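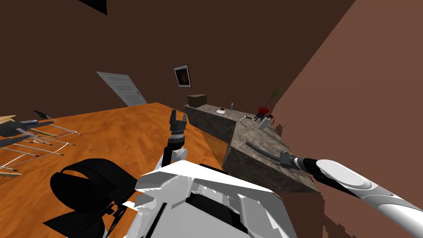
Sim view, right gripper at the counter, left arm pointing straight up.

Simulated room is tilted and the right gripper stops short

Posted by brusberg_bench

I'm building a two-arm robot in my garage and working out the motions in simulation before I run them on the hardware. The room model is a kitchen I downloaded, with a marble counter, a door and some clutter on top to practice on. The task is simple. The right arm should reach over the counter, close on the end of the curved black rod and lift it.

Two problems. First, the view from the robot is at a steep tilt. The floor slopes down to the right and so does everything else. I thought the room had loaded crooked, but when I orbit the free camera the room is level and the robot is standing straight.

Second, the right gripper goes to a spot just above the counter next to the end of the rod and stays there. The script waits for 600 steps and then gives up with "target not reached". The planner log says the path was found and the last waypoint is number 281. No collision is reported. The left arm isn't used in this task so I left it alone.

Arm files are from the Rolora kit, the torso is my own model. I have changed the lighting and the step size and neither one made a difference. Is the tilt causing the bad reach, or are these separate?

Posted by Wojciech Sowa

They are separate unless you are feeding the camera into your grasp target. If you typed in the rod position by hand, the tilt is only a display problem.

Start with the camera. You said the room is level from the free view, so the roll is coming from the camera mount. Look at the joint or frame that ties the camera to the torso. The usual mistake is an angle entered in degrees when the file wants radians. A 20 in that field gets read as 20 radians, and after it wraps around you end up with a lean that looks like nothing you typed. Set the roll to zero, reload, and confirm the counter edge is where you expect before you put any offset back in.

For the reach, check which point on the arm you are sending to the target. In the Rolora files the tool frame is at the wrist joint, and the fingers are beyond that. If your own script adds the finger length and the planner also adds it, the hand stops early by exactly that length. I had this on a Jemska arm two winters ago and spent most of December on it. Print the position of the fingertips and the position of the rod end at the last waypoint and subtract one from the other. If the difference lies along the gripper axis, it's the offset.

Also look at the collision shape on the rod. A curved part often gets wrapped in a plain box when it is imported, and the box fills in the inside of the curve. The planner will keep the fingers outside of that box even though there is open space on screen. Turn on the collision display. If you see a box, split the rod into short straight pieces - six or eight is plenty - and use those for collision. Keep the curved mesh for looks.

One more thing, not related. Give the left arm a fixed rest pose. With the gripper straight up like that it is in a poor spot if you ever turn the torso.

Posted by gorecki_fan468

had the same thing, reinstalled and it went away. maybe try a different room too, the free ones are hit or miss

Posted by brusberg_bench

Thanks Wojciech. It was degrees in the camera mount, so the view is fixed. The finger length was in there twice as well, once in my script and once in the planner settings. With one of them removed the fingers get down to the rod, but they close beside it. The collision display does show a box over the whole curve. I'm cutting the rod into pieces tonight.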